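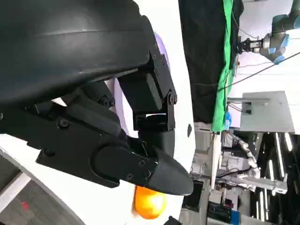

*Wrist camera view, black finger just above something round and orange.*

So I've had the Flullus Table Kit from Olliseo for 45 days now, and I like it way more than I thought I would! It's a bundle of practice props plus a little library of pick-and-place routines, and at $2,000 it isn't an impulse buy (my boss, Selma, made that face). Setup took me 40 minutes, most of it spent hunting for one cable adapter.

The routines are the best part. You choose an item, choose where it goes, and the software walks you through teaching the move. My favorite is the serving one, with a plate, a mug and these silly striped pumpkin buns.
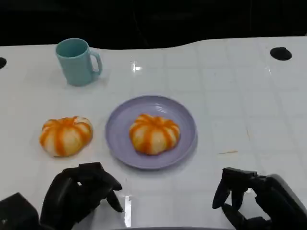 The buns are harder than they look, because the sides are all bumpy and a fingertip can land on a ridge or in a dip. I ran it 20 times the first afternoon and fumbled plenty, mostly by coming in too low. Slowing the approach helped a lot.

Gripes? The manual is thin, and the wrist view lags when both streams are running. Support (thanks, Tshepo!) says a fix is coming in February. I'd also love a second plate in the box.

Four stars from me, and I'll bump it up if that lag goes away.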